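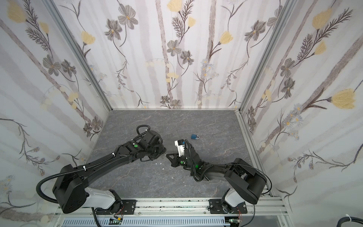 Section 8: Moving your number and contacts to the Melleo handset

Read the whole section first. Takes under an hour for most people, number transfer can take longer (up to 48 hours, depends on your old carrier).

Before you start

Old phone charged and switched on. Do NOT cancel the old plan yet, you lose the number if you do.
Have your account number and transfer PIN from the old carrier. Not the same as your voicemail PIN.
Wi-Fi, not mobile data.

Steps

1. Power off the Melleo. Push the tray pin in, pull the tray out.
2. SIM in, gold side down, notched corner to the left. Slide tray back until flush.
3. Power on. Wait for the Trastano logo, then the language screen.
4. Pick language, join Wi-Fi, skip the account sign-in for now.
5. Settings > Phone > Bring my number. Type in the account number and PIN. Check the digits twice, a wrong one sends the request back to the end of the queue.
6. Tap Submit. Write down the reference code.
7. On the old phone, install Plesano Transfer and open it. Same Wi-Fi on both.
8. Match the code on the two screens, choose Contacts, tap Send.

Note: contacts go over in batches of 500. The bar stops between batches. Leave it alone, dont tap Send again or you get doubles.

Note: outgoing calls usually work before incoming ones. Texts come last.

Caution: never force the tray. If it sticks, take it out and reseat the SIM.

Caution: no factory reset on the old phone until calls AND texts arrive on the new one.

If it goes wrong

"Request refused": name or zip code doesnt match the old bill. Fix and resubmit.
"No SIM": power off, reseat, try again.
Stuck at Pending past the limit: dial 166 from the Melleo, have teh reference code ready.

Voicemail greetings do not transfer. Record a new one, see Section 9.

Revised January 6, 2025, N. Jarman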